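Urnorex releases Camari 6, with new grasp planning for cutlery and other thin objects

NUNDNESS, February – Urnorex has released version 6 of Camari, its planning and control software for robot arms that work in kitchens, canteens and care homes. The release is available to all current licence holders and replaces version 5, which will keep getting security fixes for nine months.

The main change is in how the software plans a grasp on flat, thin or shiny objects. Earlier versions relied on a depth map to find the edges of an object before choosing where to place the fingers. Polished metal often leaves gaps in a depth map, and a knife or spoon lying on a plate could be missed or treated as part of the plate.

Camari 6 uses the colour picture from the wrist camera alongside depth. A new module, called Nair, outlines each object in the colour picture, fits a simple shape to it and passes that shape to the planner. Where depth is missing, the planner works from the fitted shape and lowers the arm at reduced speed until the finger motors report contact.

Nair comes with shape models for 14 classes of tableware, including plates, bowls, mugs and common cutlery. Customers can add their own classes with the labelling tool included in the release. The tool now runs in a web browser and no longer needs a separate workstation.

"Cutlery has been the most common item in our support queue since version 4," the company said in a statement. "Customers could clear plates and bowls without much trouble, then had to send a person over to pick up the spoons. We put most of this development cycle into that one problem."

Other changes in the release are:

Wrist camera calibration can be run from the operator panel and no longer needs a printed target. Sites that already have a calibration file can keep using it.

The motion planner treats racks, shelves and other fixed items as named obstacles. An operator can mark an obstacle once and reuse it across tasks. Moving the obstacle on the panel updates every task that refers to it.

Failed grasps are logged with the camera picture, the planned finger position and the motor readings. Logs stay on the site computer unless the customer chooses to share them.

Tasks can be paused between the approach and the close of the gripper, so that staff can check a planned grasp before it goes ahead. This setting is on by default for new tasks and can be turned off for each task separately.

The programming interface is unchanged apart from two renamed calls in the gripper library. Scripts written for version 5 will run, with a warning where the old names are used. The old names will be removed in version 7.

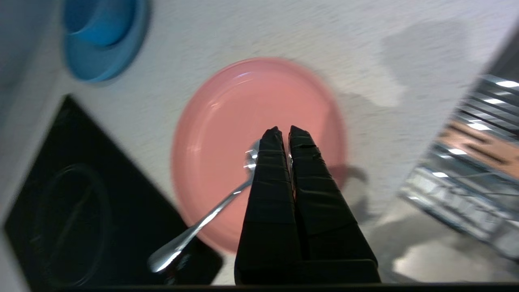

Two-fingered gripper at a stainless steel spoon on a pink plate, viewed from the wrist camera.

Camari 6 supports two-fingered grippers with position and current feedback. Support for suction grippers stays at the version 5 level, and Nair shapes are not yet passed to the suction planner. Urnorex plans to add this in a later update but has not set a date.

The software runs on the same site computer as version 5. Customers using Nair will need a graphics card with at least 6 GB of memory. Sites without one can install the release with Nair switched off and keep the depth-only planner.

Known limits are listed in the release notes. Clear glass and clear plastic are still not handled reliably and should be left out of automated tasks. Cutlery stacked or nested together is treated as one object, and operators are advised to spread pieces out before starting a task. Strong overhead light can also affect the outlines, and the notes include advice on lamp placement and exposure settings.

Licence holders can download the release from the customer portal. Installation needs the site computer to be offline from the arm, and the arm should be parked with power to the joints switched off. Training sessions for operators will be held online and at the Urnorex office in Nundness, with bookings open through the portal.

About Urnorex

Urnorex develops planning, perception and control software for robot arms used in food service and care settings. The company is based in Nundness and sells Camari directly and through system integrators.

Media enquiries can be sent through the contact form on the Urnorex website.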